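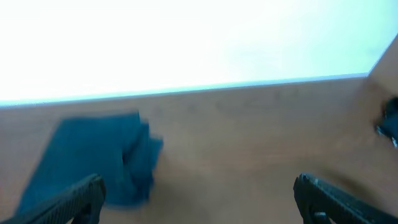
A crumpled teal cloth on a wooden tabletop.

Why Cloth Creases, and How Folding Helps

A plate keeps its shape wherever you put it. Cloth does not. Drop a towel on a table and it lands in lumps, with corners pointing in several directions. Drop it again and the lumps will be different. Materials that bend this easily are called flexible.

What cloth is made of

Most cloth starts as fibers, which are thin hairs of material. Fibers are twisted together to make yarn. Yarn is then joined in one of two main ways.

Weaving: Two sets of yarn cross over and under each other at right angles. The lengthwise set is called the warp. The crosswise set is called the weft.

Knitting: Yarn is pulled into loops, and each loop passes through another loop. Knitted cloth stretches more than most woven cloth. T-shirts are usually knitted.

What a crease is

When cloth bends, the fibers on the outside of the bend are pulled and the fibers on the inside are squeezed. If the bend is gentle and short, the fibers spring back. If the cloth stays bunched up for a long time under a weight, some fibers settle in the bent position. The line they leave is a crease.

Cotton creases easily. Water loosens the tiny links that hold its fibers in shape, and the links form again as the cotton dries. A cotton shirt dried in a ball will keep the creases of the ball.

Folding does not remove creases. It places the bends in a few straight lines and keeps the rest of the cloth flat. Folded cloth also stacks.

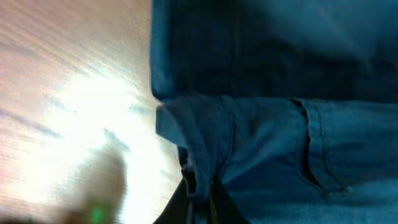 Blue denim jeans, folded. The stitching follows the edges of the fabric.

Denim and its seams

Denim is a woven cotton cloth. Its weave is called twill, and it makes slanted lines that can be seen up close. In blue denim, the warp yarn is usually dyed with indigo and the weft yarn is left white. For this reason the inside of a pair of jeans is paler than the outside.

A seam is a row of stitches joining pieces of cloth. A hem is an edge turned over and stitched down so that it does not fray. Both have extra layers, so they are thicker and stiffer than the cloth next to them. Thick parts make a rounder fold.

How to fold a pair of jeans

1. Lay the jeans flat on a table and close the zipper.
2. Smooth the legs with your palms, working from the waist down.
3. Place one leg on top of the other, with the side seams together.
4. Bring the hems up to the waistband.
5. Fold in half once more.

Try it: counting layers

Fold a hand towel in half. It now has two layers. Fold it again and it has four. Each fold doubles the number. Write down the layers after every fold and stop when the towel will no longer stay closed. Repeat with a pair of jeans and compare the results.

Words to know

Fray: to come apart into loose yarns at an edge.
Twill: a weave with slanted lines.
Warp and weft: the lengthwise and crosswise yarns in woven cloth.

Text by Troels Ladefoged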